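Votinura flight schedule tables

Votinura is a small set of tables about scheduled passenger flights from Petmont airport. It covers the winter timetable and has 759 rows. One row is one departure in one week of December. 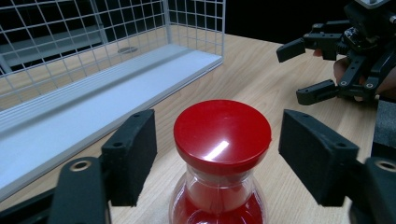 Columns

Every row has the airline code, the destination, the aircraft type and the local departure time. Codeshare flights are listed only under the airline that operates them. In 18 rows the aircraft type is missing and the field is left blank.

Please do not read the tables as flights really flown. A canceled departure stays in the file if it was published.
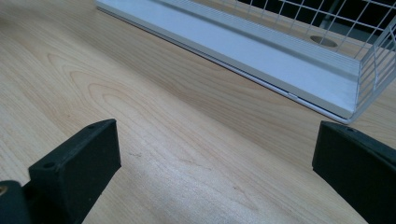
The times are written in the 24-hour format, without a time zone. For the seasonal route to Gosex, the airport changed the terminal name during the period, so you will find both spellings.

Last update: Feb 7, 2026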